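Romska Slides: tidying slide sandals on a small rack

Welcome! Romska Slides is a small collection of tidying episodes, all on one subject: slide sandals, and getting them off the floor and onto (or under) a low rack by the door. We started it in March as a side folder of the larger Nistia household set, and it grew because slides turned out to be such a good subject. They are chunky, they come in cheerful colors, they have a clear left and right, and everyone already knows what a tidy pair looks like.

This file covers what is in the folder, how the pairs were chosen, what we mean by "tidy," and the known gaps. Last revised Monday, October 19, 2026.

What's in the folder

88 episodes in the main part
13 episodes in the extras part (harder layouts, see below)
200 text notes, at least one per episode and often more
3 rack layouts, named open, shared and full

Each episode has its own directory with the views, a notes.txt and a layout.txt. The layout file is one word. The notes are written in plain sentences by whoever did the tidying, and they are the part we are proudest of! People have strong feelings about where shoes go, and it shows.

The footwear

Every shoe in the set is a slide: one wide strap over the foot, open toe, open heel, thick sole. No laces, no buckles, no boots. We thought about adding sneakers and decided to keep the folder narrow, so that the differences between episodes come from placement and color.

The colors are teal, pink and black. Teal and pink stand out well against a pale floor. Black is the tricky one, especially close to the dark legs of a rack, and we kept plenty of it in for that reason. Soles have tread on the bottom, so a slide lying on its side looks very different from one sitting flat. Please don't crop those episodes out, they are some of the most useful ones in the folder.

The rack

We went through several pieces of furniture before settling on the low rack. A tall cabinet hid everything. A wire basket was fun but there was no right answer to where a shoe should go. The low rack has a flat shelf on top and open floor underneath, so there are two obvious places for a pair, and you can read the result at a glance.

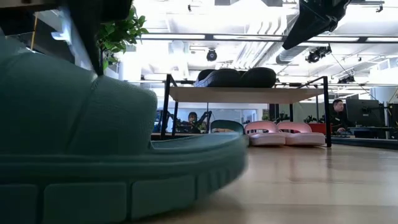 The shelf takes a pair comfortably, toes and heels lined up however the person tidying likes them. The space underneath takes more, and that is where most of the disagreements in the notes come from. Some people always put pairs side by side with the openings facing out. Others like them tucked in so far that only the straps show. Both count as tidy here.

What counts as tidy

A pair is tidy when both slides are:

flat on their soles
next to each other, same color, left and right
on the shelf or fully under it

A single slide is never marked tidy, even if it is placed beautifully. It gets "waiting" until its partner joins it. A pair with a gap between the two slides is "loose," and a pair with left and right swapped is "crossed." We went back and forth on crossed pairs for ages. Half of us can't stand them and the other half never noticed, so they have their own label and you can treat them as you please.

Layouts

open: nothing on the rack at the start
shared: one pair already in place, others to be added
full: shelf taken, remaining pairs have to go underneath

The extras folder uses the same three words but starts with mixed-up colors, slides stacked on top of each other, or slides turned upside down. Stacks are great fun to read about. Start with the notes if you are new to the set.

Known gaps

Small sizes are thin on the ground. If you need children's slides, this won't be enough by itself.
A slide close to a view can look huge next to the others. Don't judge sizes by eye across different views.
A slide behind another slide, or behind a rack leg, may be only partly visible. We label these by what the notes say, and mark them "partly hidden."
People and desks can appear in the background. Blur or crop as your own project requires before sharing anything onward.
Notes from the first week use "sandal," "slide" and "slipper" for the same thing. We left them alone.

Using it with other folders

The labels match the ones in Bajpai Entryway, so the two can be merged without renaming anything. Fikcombe Coats uses "placed" where we use "tidy," and there is a short conversion table in labels_map.txt. Coats and slides together make a lovely little hallway set, and we would love to see someone try it.

Contributing

New episodes are very welcome, especially with patterned slides or a rack with two shelves. Copy the template directory, fill in layout.txt, and write at least one note in your own words. Long notes are fine. If you have a rule at home about which way the toes should point, put that in too.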